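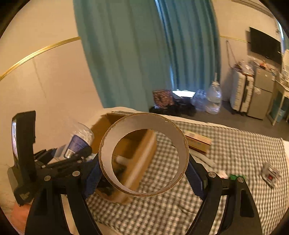 Hollow objects in grasp demos: keep or drop?

Wovness
I have 932 hand-held gripper demos, 295 of them with rings and tubes. With a cardboard ring between the pads, the camera sees the box and bed through the opening. Does that background hurt training?

Plalley
Keep them. Vary what sits behind the ring and record each object in at least 2 rooms. Drop episodes where the tracker loses pose. Motion blur alone is no reason to discard.

Chávez
I crop mine. Works ok.

Fandutex
Cropping removes the rim at close range. Hold out 6 objects and compare grasp error on those before you change anything.

Contact us | © 2024 | Back to top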